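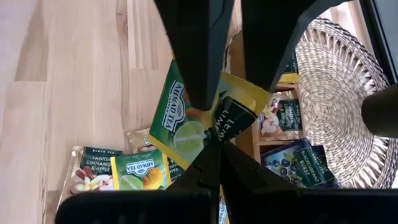

Individually wrapped tea bags keep their flavor longer than loose ones in an open box, but they store badly. The outer cartons are mostly air once half the contents are gone, and I had several of them stacked two deep. Last weekend I took every sachet out and sorted by type on the table. Black teas went in one group, including the vanilla, cinnamon and apple one with the dark green label, and the fruit flavors in another. The Ahmad Lemon Lime is easy to pick out by its yellow border, so it can go at the back of the drawer.

The divider is a Flisari insert, 456 mm long, trimmed by 30 mm to clear the drawer runner. Sachets stand on edge with the name facing up - flat stacks slide as soon as the drawer is pulled hard. Unathi wanted them in alphabetical order. I went with caffeine first, then flavor.

Anything bought before December goes in the front slot and gets used first. The foil ones I am less strict about. Two slots are still free, and Thulani has promised me some rooibos.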